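Craft and Packing Room, Trilell House
Progress note for June, to Gertraud Riedl

Hi Gertraud,

You asked for something short this time, so I'll try (you know me, no promises!). The big item since my last note is the work surface. We've gone over to keeping the main working area pale and clear, with the small bits and pieces sorted before anybody starts, and I'm really pleased with how it's going.

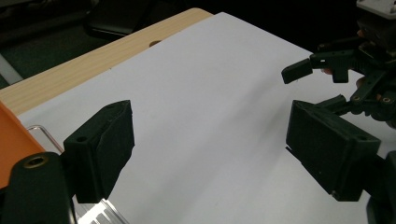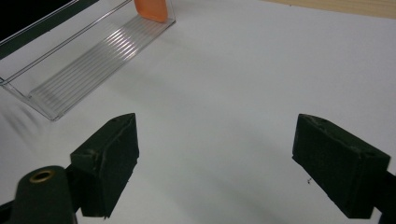

On to the money first, as that's what you'll want. Of the 2907 we were granted, the biggest chunk went on shelving from Anwood, which came flat and took Kaiwen and me a whole afternoon and most of an evening to put up. Then there were the paper supplies, two lamps and the trays. The receipts are all in the blue folder, apart from the one for the lamps, which Zihan Dai is chasing for me. I'll send the lot over once I have it.

We ran eight sessions this month, one more than planned, after the Gethin group asked if they could squeeze in an extra morning. Attendance went up to 17 at the busiest one, and that's honestly as many as I'd want in there. People were cutting and folding on their laps by the end! Rongrong Liang has offered to split that group in two from next month, so we'd have an early half and a late half, and I've said yes please.

The paper is going faster than I budgeted. Big sheets are lovely to work on but people will start a fresh one for the tiniest job, me included. I've put an offcuts box by the door and we'll see if it makes a dent. If it doesn't, I may need to move a little across from the lamp line, so please tell me if that's a problem.

Still to do: labels for the shelves, a second pair of decent scissors for left-handers, and the wobbly door on the Bumgate cupboard, which Zhenhua Shao has looked at twice and says needs a new hinge. I also owe you the feedback forms. Five have come back so far, mostly nice, with one complaint about the heating that I completely agree with.

Could you let me know by the end of the month whether the next payment comes in one go or in two parts? It changes when I can place the paper order.

Thanks so much, and do come by one morning if you're over this way. There's always coffee on before ten.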